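## 3. Folding of knitwear

In this part of our project we looked at how knitted clothes are folded at home in small bedrooms. The student residence Millulside has rooms where the bed is the only large flat surface, so we chose the bed as the folding place. Our group wrote down every garment in a list, and the list had 272 entries on 27th August.
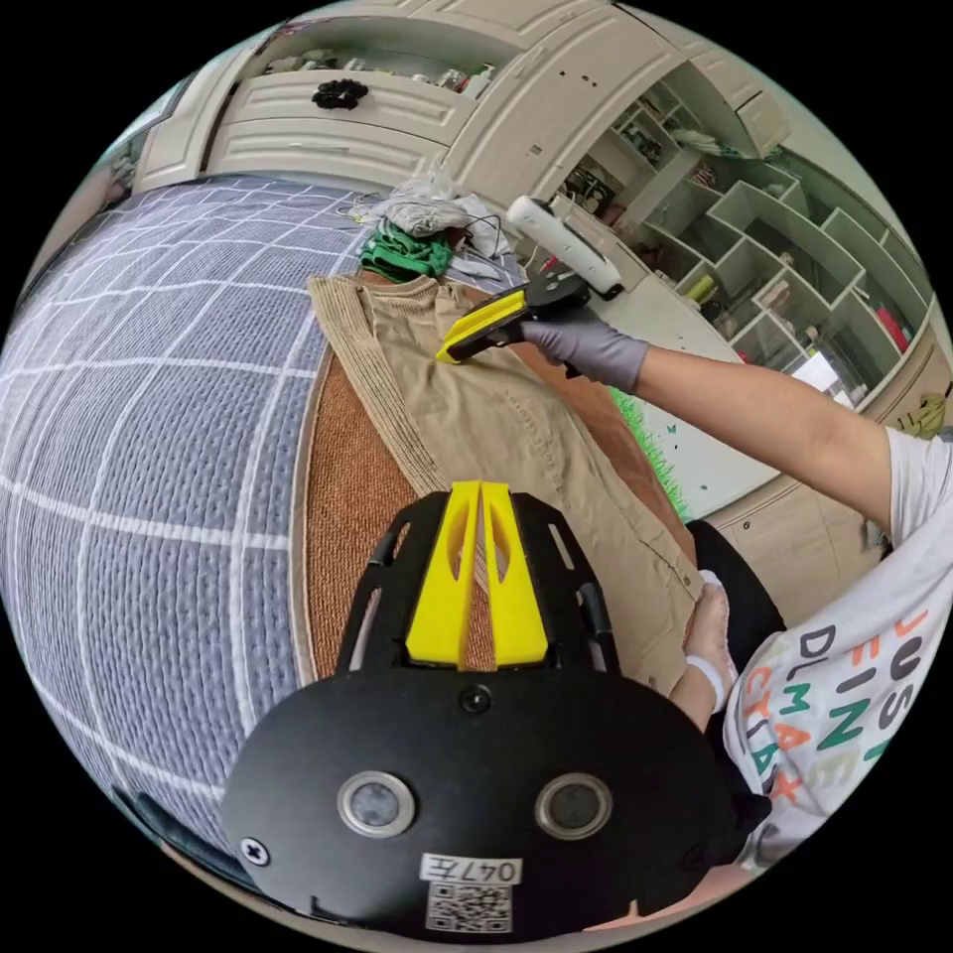
*Figure 5. Light khaki cardigan laid flat on a rust-brown blanket, beside a gray quilted mattress cover.*

Cardigans were more difficult than T-shirts. The button band is thicker than the rest of the knit, and it pulls the fold to one side. We decided to lay each cardigan flat first and make the lower edge straight - only after this the sleeves were folded in. A woven blanket under the garment was helpful, the knit slides less on it than on a smooth sheet.

The results for trousers and towels are in section 4.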